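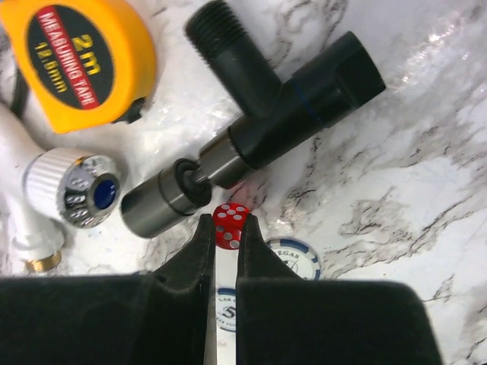
Genowefa Zawadzka has a rule about money. Buy the small stuff first. She does the equipment budget at Urnumdale, repairs and sub-assembly, old building, put up in 1985 and wired like it. When the board said yes to automation last August she was handed a spreadsheet with one line in it. "Robots." No figure.

So she started with what the robots would have to pick up.

Valves. Tee fittings. Tape measures. Poker chips, dice. Cheap, all of it, and all awkward in its own way. Chrome shines, black swallows the light, a chip lies flat and gives a fingertip almost nothing to get hold of. "If it can't do a die I'm not paying for it to do a valve," she says.

Total for the odds and ends: £694. The board queried it. Of course they did.

## Where the money goes

Arms are the bit everyone asks about, and the bit she worries about least. Two quotes came in, one from Tomaszewski and one from Zitau, and they were closer than she expected. It was the extras that hurt. Framing £2200. Cabling and ties another £400, and that was before anyone had thought about spare fingers.

Her advice, scribbled down as she talked:

- Ask what the quote leaves out. Then ask again, in writting.
- Price the table and the walls with the arms, same sheet.
- Two arms on one rail cost more to set up than one. Budget the hours.
- Try a hard case with a latch. Cheap to buy, and it gives both arms something to do.

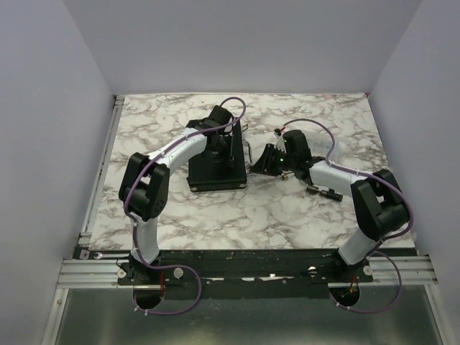
## What she'd do differently

Order the cables longer. Get the training days into the first invoice, Zitau would of done it if she'd asked. And leave a gap. Hers was too thin, gone by the second delivery.

The next round is with Cirel, who want to lease. She isn't sure. Leasing looks lovely on a monthly sheet and less lovely over five years, and she hasn't seen the service terms yet. Bids close in the spring. She's already got a drawer of new fittings waiting.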